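4. What people did with the mouthguards

I should say up front that I went into this part of the study expecting the night guards to be the easy bit. You hand somebody a guard that fits, they wear it, they stop grinding their enamel away, and we all go home. We gave out 300 of them through the two Ternstead clinics, half made in the Bech lab and half the boil-and-bite kind you shape yourself at the sink. Then we asked people to keep a short diary for 30 nights and bring everything back in August, guard included (chewed, lost, eaten by the dog, whatever).

The diaries are my favorite thing we collected. They were meant to be a row of check boxes, but we left a blank line at the bottom of each page and people filled it right up! Most of what I know about why guards end up in a drawer comes from that line, and hardly any of it comes from the boxes.
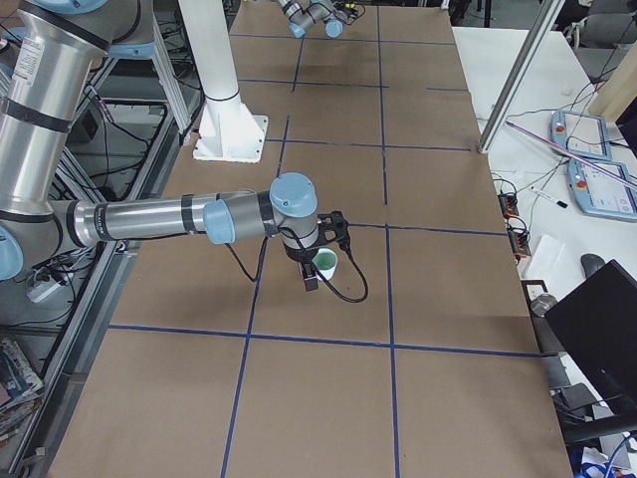 The first week was where we lost people. If someone was still putting the guard in on night eight, they were very likely to be putting it in on night 30, and that held for both kinds. The complaints in that week were mostly about drool and about feeling silly, with soreness a fair way behind. I had guessed soreness would win by a mile. A few people wrote that they took the guard out in their sleep and found it under the pillow, and we had no box for that, so I went back and coded those nights by hand as "partly worn." You could argue with me about that choice and I wouldn't fight very hard.

Cleaning is the other place where our tidy plan met real bathrooms. The leaflet said cool water and a soft brush, no toothpaste, because toothpaste can scratch the surface. Plenty of people used toothpaste anyway, and some used hot water, and a boil-and-bite guard doesn't love hot water. Several came back to us a different shape from the one they left in.

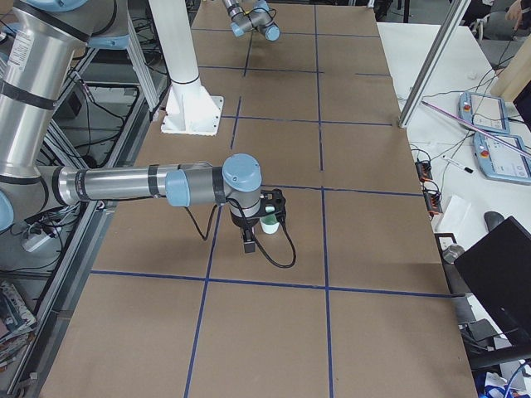
5 min read

Now for the fit scores. Each returned guard was checked against a fresh model of the person's upper teeth, and the dentist at Jevach doing the checking didn't know who had worn it how often. The lab-made guards held their shape better, no surprise there, but the gap in wear was much smaller than the gap in fit. People will put up with a so-so guard if it doesn't make them gag! Trimming the back edge seems to have mattered more to them than anything we did with the material.

Figure 5. Nights worn per person over the 30 nights, by type of guard. Partly worn nights are counted as worn. People who returned a guard without a diary are left out.
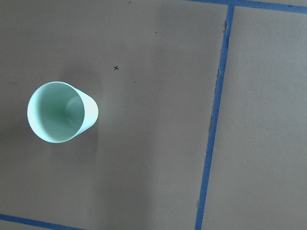
I'd also be careful about reading too much into the morning jaw pain answers. We asked for a score on waking, and the diaries make it pretty clear that a lot of folks filled in several mornings at one sitting, same pen, same slanted handwriting all the way down. I kept those pages in, then ran everything again without them, and the overall picture stayed put. The drop in pain got a little smaller for the boil-and-bite group and that's the only change I'd mention.

What we can't tell you is whether anyone ground their teeth less. A guard sits between the teeth and takes the damage, and we looked at wear on the guard, so the grinding itself went unmeasured. We'd talked about muscle sensors early on and dropped them when we saw what they'd cost per person.

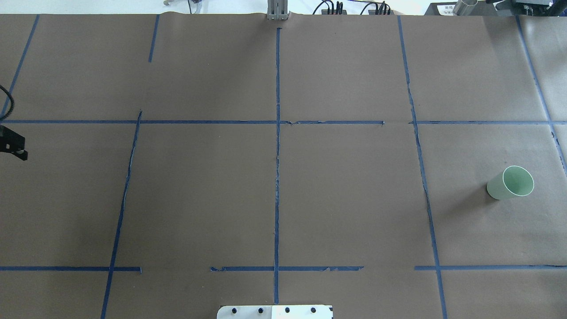

Hastus, reading a draft of this section, objected that a trimmed back edge might leave the last molars without cover, and that comfort shouldn't be bought that way. It's a fair worry. We trimmed only as far as the middle of the last molar, and anyone who needed more than that was sent back to have the guard remade, so I think we're fine for the people in this study. I wouldn't want someone going at theirs with nail scissors on the strength of it, though, and the next version of the leaflet says so in large type.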